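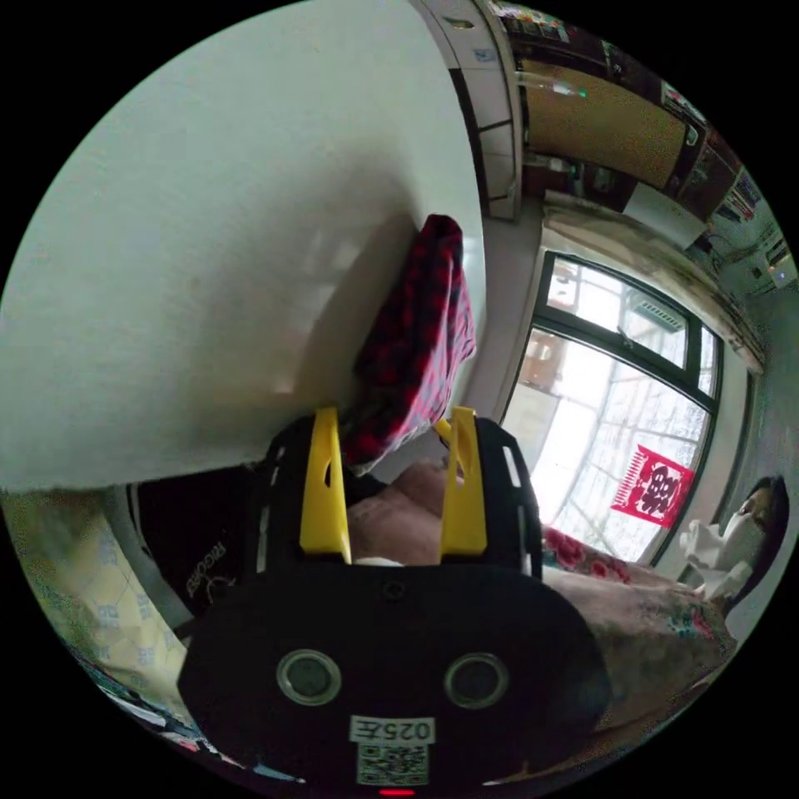 Figure 1. Handheld gripper with two yellow fingers, at work beside a hanging plaid cloth in a furnished room.

Unit 4: Reading a Quote for Data Collection Equipment

Read this before the session and bring the Plarov quote with you. We will mark it up together, and I expect you to be rude about it.

What the seller counts and what you should count

A handheld gripper looks cheap next to a robot arm. A person carries it, so there is no arm to mount and no fence to put around it. Sellers lean on this hard. The Plarov quote gives one price per unit, 383 euros, and then talks for two pages about how quickly your team can get going. I have read a lot of quotes like it and I don't trust the unit price in any of them. It may well be correct. It just covers the smallest part of the bill.

Look at Figure 1 again with a budget sheet next to you. The gripper is one line. Then there is a room with a bed, a cabinet, a big window with daylight pouring in, a plaid cloth, a blanket, a quilt. Someone has to find rooms like that, get permission to use them, and put things back. Ask where that cost sits in the quote. In the Plarov one it doesn't sit anywhere.

The label

The unit in Figure 1 carries a small white label with a number and the character 左 ("left") over a square code. If a quote is priced per unit, find out what a unit is. Is a left one sold alone? Does a spare have to match the side? Plarov's answer, when Petrică Toma wrote to ask, was that units are "normally ordered together." Normally is not a term of sale. Get it in writing.

Labels also cost money to run. Somebody keeps the list that says which unit is where and when it was last checked. In a small lab this becomes a student's unpaid job by December.

Wear

Finger sets are consumables. The quote says so in a footnote and gives no price. Radu Ene's group ran 15 handheld units from Plikska through one winter on household fabrics and kept a repair log, which is in the course folder. Read the log before you read Plikska's brochure. It has 429 entries. Most are small: a loose bracket screw, a dirty lens, a finger swapped. The time spent on them went over the whole repair budget, and that budget had been approved by people who thought they were being generous.

I would not take Radu's log as a rule for every product. It's one group and one winter. But it is a record of work done, and the brochure has nothing like it.

Cloth

Be careful with any plan that prices soft goods at the same rate as boxes and cups. A cloth hanging over an edge can fold a different way on every try. Tudose, whose planning sheet we used in Unit 3, has a single "minutes per task" figure for everything. Cross it out and put in your own, from a trial on your own cloth — even an afternoon of trying is better than their number.

Software

Plullero offers the first year of storage and labeling free. Price the second year. Price getting your files out, too, and ask what format they come in. If the sales person has to go and check, write that down with the time of the call.

To hand in

One page, your own rewrite of the Plarov quote with the missing lines added. Put a figure on each line and say where it came from. "Estimate" is allowed if you name who estimated it. "Industry standard" is not allowed, and I will send the page back.

If your total comes out close to the seller's, check it again before you hand it in. Bring questions about shipping and customs to the session, as they are left for Unit 5.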